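Pretstead Toy Set Listings, v3

README

Product descriptions for building sets, play scenes and vehicle kits, scraped from the Berneo and Faltico shop pages and merged into one table. One row per set. Last edited March 26, 2025.

Before you use it

Piece counts come from the seller. We opened 22 boxes and compared. Where our count and the listing disagreed, both are kept, and pieces_listed is the one I would trust less.

The age_range column is marketing. Faltico puts "3 and up" on sets with parts no three-year-old should be near. Please don't train a safety filter on it.

"Fun," "exciting" and "endless" were left in the text. A search model that ranks on them will learn who writes the ads and very little about toys.

Fields

set_name, seller, pieces_listed, pieces_counted (mostly blank), age_range, blurb, retired

The retired flag was last checked in October and is probably wrong by now.

Known problems

Berneo reuses blurbs. At least 90 rows share a paragraph with another row, sometimes for a set with a different vehicle in it. Deduplicate on set_name, never on blurb.

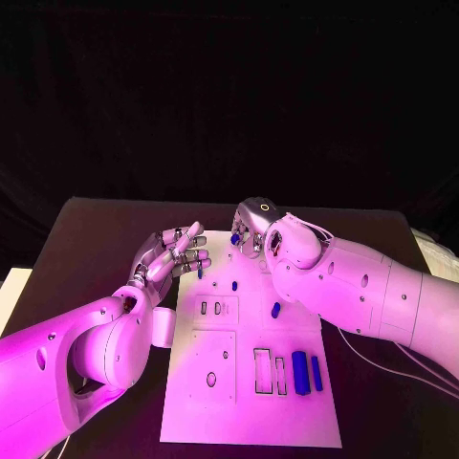 Task board with shaped openings and blue pieces, under pink light.

License and contact

Free for research. Corrections to Ekanayake, with a row number please.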